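Skovell Makerspace
Resin and Filament Printer Area: Monthly Safety Checklist
Inspection date: 11 April 2021
Area: print room, wash station, filament store
Printers in service: Ravatura (filament), Skodska (resin)

Mark each item OK, Action or N/A. Comments go beside the item. Anything marked Action stays on the sheet until it has been signed off.

SECTION A: POWER AND WIRING

A1. Power boards off the floor and not daisy-chained. OK
Comment: The board behind the Skodska has been screwed to the wall as asked last time.

A2. Mains leads free of cuts, kinks and heat marks. OK

A3. Test tags in date. Action
Comment: Tag on the filament dryer has worn off and can't be read. Dryer unplugged until it is retested.

A4. Bed and hot-end connectors seated, no browning of the plug. OK
Comment: Bed connector on the Ravatura is a bit loose in its housing. No discolouration. Look again in May.

SECTION B: BENCHES AND CLEAR SPACE

B1. 300 mm clear on every side of a running printer. OK

B2. No solvent, paper towel or offcuts stored beside a heated bed. Action
Comment: Isopropyl bottle found on the shelf over the Ravatura. Moved to the metal cabinet. Shelf needs a label.

B3. Food and drink kept out of the wash station. OK

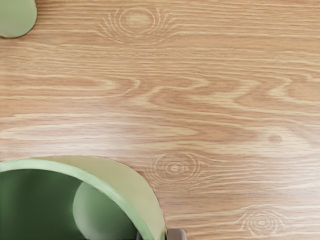
Wooden tabletop with green items, close view

B4. Bench tops sound, no splinters or lifting edges. OK
Comment: One rough patch at the wash station sanded back. Wipe resin off timber straight away, as it soaks in and stays tacky.

SECTION C: FIRMWARE AND THERMAL PROTECTION

C1. Thermal runaway protection enabled. OK
Comment: Checked on the Ravatura after the Kırmızıgül update was loaded. Heater cut out with a fault message when the thermistor was unplugged, then came back normally after a restart.

C2. Maximum hot-end temperature set in firmware and matching the card on the printer. Action
Comment: The update put the limit back to its default. Corrected on the machine, but the setting has to be saved as well or it will go at the next power cycle. Recheck before the next booking.

C3. Door switch pauses the print. OK

C4. Previous firmware file kept on the shared drive. OK
Comment: File name doesn't give the version. Please rename.

SECTION D: VENTILATION AND RESIN HANDLING

D1. Extraction fan running and drawing. OK
Comment: Tissue test at the grille was fine. Hour meter is past 800. Carbon filter to be ordered now so it is here in May.

D2. Nitrile gloves in small, medium and large. Action
Comment: Out of small.

D3. Safety glasses clean and wearable. OK
Comment: 4 pairs on the hooks. One badly scratched pair thrown out.

D4. Waste resin container lidded, labelled and under the fill line. OK

D5. UV cover on the Skodska closes fully. OK
Comment: Hinge is stiff. Don't force it. 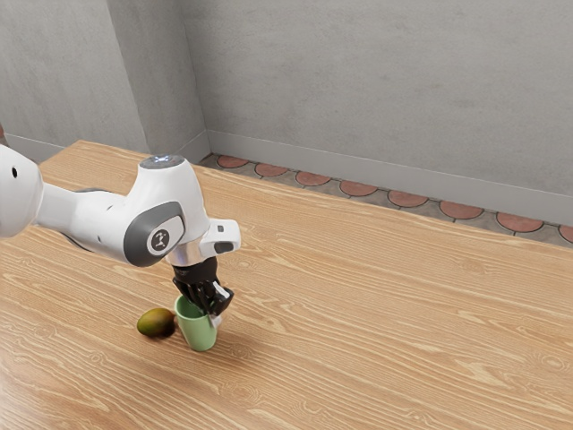 Robot arm at the table, with mug and mango

SECTION E: FIRE AND FIRST AID

E1. Extinguisher in place, gauge in the green, path to it clear. OK

E2. Smoke alarm tested. OK
Comment: Low battery chirp reported by a member, battery replaced, tested again.

E3. Eyewash in date and seal unbroken. OK

E4. Burns gel in the first aid kit. Action
Comment: One sachet left. Order a box.

SECTION F: WEAR ITEMS

F1. Nozzle and heater block free of leaked plastic. OK

F2. Belts and cable chain. OK
Comment: Ravatura is at roughly 3000 print hours. Slight fraying on the X belt near the clamp. Still usable, spare is in the drawer.

F3. Resin vat film not clouded or dented. OK

OUTSTANDING FROM THIS SHEET
A3 dryer retest
B2 shelf label
C2 save temperature limit and recheck
D2 small gloves
E4 burns gel

Ravatura may be booked once C2 is signed off. Skodska may be used as normal, but anyone who takes small gloves will need to bring their own for now.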